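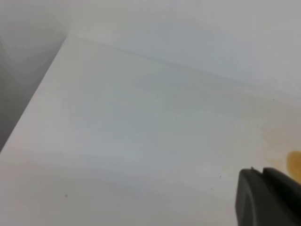
Last updated: July 6, 2024

We use cookies to remember your preferences and see which pages get read. Accept all | Manage settings

Two robot arms, one sore back and a budget: my visit to the Girkel open day

I run the back end of a community café, which means the rosters, the ordering, the grease trap and, since May, a budget line that says "cleaning equipment (automated?)". The question mark is mine. We have a bit of grant money that has to be committed this financial year, our evening cleaning is the hardest shift to fill, and the board would like me to find out whether a machine could wipe tables. So when Girkel put on an open day at their demonstration hall I filled in the form, packed a sandwich I didn't end up needing (the catering was very good, more on that later) and took the early train.

Parking looked awful, by the way. If you go to the next one, take the train and walk the last bit along the canal. The entrance is around the back, past the loading dock, and the sign for it is about as big as a dinner plate.

Getting in and getting my bearings

Registration gave me a lanyard, a tote bag and a floor plan which I promptly held upside down. The hall is split down the middle. One side is the polished stuff – floor scrubbers, tray-return conveyors, a very handsome dishwasher with its own mood lighting – and the other side is where the arms are, in a row of plain white bays. I spent an hour on the polished side first because that's where the coffee was.

I'm glad I did, though, as it reset my sense of what things cost. The Ferrand scrubber is the machine most cafés our size would look at. It does floors and only floors, and the rep was refreshingly upfront about that. She asked what our floor was like (old quarry tile, uneven, one notorious step) and told me the step rules out the bigger model. I've been to trade days where no one would admit a step could rule out anything, so Ferrand got a gold star in my notebook.

The tray-return people were less useful. They wanted to talk about hospital kitchens and I don't have a hospital kitchen. I have a servery hatch and a trolley with a squeaky wheel.

The arms side

Right, the part I came for. Two suppliers had wiping and clearing on their sheets: Halero, who sell an arm on a wheeled cart, and Jaredero, who want to bolt theirs to a bench and would prefer the bench never moved again. Both sessions were booked in blocks, and you got to stand quite close, behind a strip of tape on the floor, and ask whatever you liked.

I asked a lot! I'd written my questions on the train and they were mostly about money, and the answers ran something like this. The purchase price is only the start of it. With Halero the cart, the mount and the safety scanner are all separate lines on the quote, and the gripper fingers are treated as a wear item, same as squeegee blades. Jaredero bundle the lot but charge for a site visit before they'll quote at all. Neither includes cloths. I don't know why that surprised me, but it did. You'd need a rotation of them, and somebody to wash them, and a spot for the dirty ones that isn't our hand basin.

Training time was the other big one. Halero's sheet allows 72 hours of setup and teaching before you'd leave the thing to do a shift, and that's hours when one of my staff is standing beside it on full pay. I've put that in the budget as its own line, and I'd suggest anyone else doing this exercise do the same before the number gets buried under "installation".

Then there's power, which in our building is a saga. The café is on an old board and the electrician already sighs when he sees me. Both arms would run off an ordinary outlet, apparently, but Jaredero want it on a circuit of its own, and in our case that means opening up the wall behind the servery. I have a rough idea what that costs from when we put in the pie warmer, and I did not enjoy it.

What counts as a mess

The bit I found most useful was the discussion of what sort of mess you're buying for. I'd gone in thinking "tables, wipe, done". But a spill and a piece of rubbish are different jobs, and a supplier can be good at one and hopeless at the other. A puddle needs something absorbent and a bit of pressure. Scrunched paper has to be picked up and dropped somewhere, and if you go at it with a wet cloth first you've made papier-mâché. Crumbs are their own misery. And then there's the faint smeary leftover you get when a sticky drink has been wiped by someone in a hurry, which is half our tables by two in the afternoon.

We ended up (me, a man from a bowls club and a woman who manages a school canteen) making a joint list of our worst tables. Hers won. Mine came second on the strength of the Sunday juice bar. The rep took a copy of the list, so perhaps it'll turn up on a brochure one day.

One amber puddle and a bit of stripy paper on a white table is a pretty mild day by our standards, but it does put the two jobs next to each other: the liquid on one side, the crumpled bit on the other, a couple of crumbs just below the puddle, and a pale streak further back that I'd be going over twice.

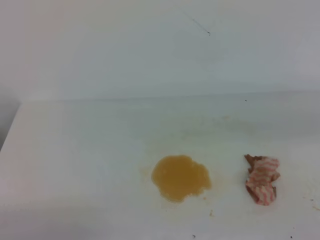 What I'd put in the budget

I did my sums on the train home, on the back of the floor plan. Here's where I landed, for a café like ours, and please do your own version.

- The arm and its mount, quoted together, never separately. If the supplier splits them, add them up yourself before you show anyone.
- Spare gripper fingers. I've allowed for 2 sets in the first year.
- Cloths, plus washing. Our linen service would take them at the tea towel rate, and I've allowed 80 a month.
- Teaching hours, at real wages including the Sunday loading.
- Electrical work, with a decent contingency if your building is older than you are.
- A service plan. Halero's starts in the second year, Jaredero's from day one, so compare over the same stretch of time or you'll fool yourself.
- Somewhere to put it. Ours would have to live where the high chairs are now, so that's a shelf and a weekend of somebody's labour.

Hiring is on the table too. Halero do a trial hire at $149 a day, delivery on top, and I think that's where our money should go first. A fortnight over school holidays would tell me more than another brochure. Jaredero don't hire, which is fair enough when your product is bolted to a bench, but it does make them a harder sell to my board.

Odds and ends

The lunch was a roast pumpkin and feta thing with a very good relish, and there were proper plates. The seminar on grant paperwork was packed out, more than 80 people in a room with not enough chairs, and I stood at the back next to a fridge that hummed. Worth it for the handout alone. Ask for the one with the depreciation table.

The tote bag has already lost a handle.

I've asked Ferrand for a quote on the small scrubber regardless, as the floor needs doing whatever happens with the tables. The Halero hire form is filled in and sitting on my desk under the linen invoice, waiting on a signature and a measurement of the back door, which I keep forgetting to take. If you've hired one for a café or a club and had to get it up a step, please leave a comment – I'd love to know what you used for a ramp.

Enjoyed this? Sign up for the newsletter and get new posts by email. Unsubscribe any time.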